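Looking After the Sponge Shelf Cell

Gallery by Kiprono Lyimo, Wavusix workshop pages. Updated 7/30/23.

The shelf cell has two arms on one front rail and a small shelf unit at the back. It runs most weekdays. These are my notes on how we keep it going, for whoever takes the next turn. Anwara Begum did the original wiring and her labels still apply.

Frame

Check the corner brackets first. The left front one works loose after about 210 hours of running. Use the 3 mm key in the door pocket and go around twice. Don't lean on the front rail while you do it.

Floor and walls

Wipe the marble-pattern floor with a damp cloth and let it dry. The leaf wallpaper only gets a dry brush. Chepkoech Urio hung it and has a spare roll if a seam lifts.

Cable sleeves

Move each arm by hand through its full reach with the power off. The sleeve should follow the elbow without rubbing. If it drags, undo the clamp at the base and give it another 25 mm of slack. Replace any sleeve with a split in it.

Grippers

Clean the fingers with alcohol, then run the open and close routine 40 times. Write down any finger that hangs. Old pads go in the Mollel box, new ones are in the drawer under it.

Reach check

Send the left arm to the blue shelf and keep the right one low over the floor. Orange sponges go on the blue shelf, light blue ones on the pink shelf above. With the left gripper at the leftmost orange sponge, look at the elbow and the sleeve from the side before going on.
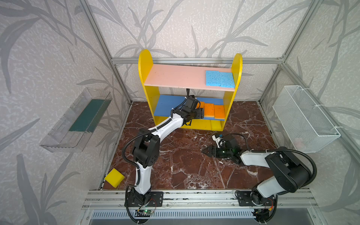 Side holders

The clear tray is on the left wall and the wire basket is on the right. Tug on both. If a zip tie on the basket has gone brittle, cut it and fit a new one. Souad Lamrani keeps the bag.

Boards

Power off before touching the two small boards at the front. Blow out the dust and press the connectors home. Spares are on order from Clevik and should be here in September.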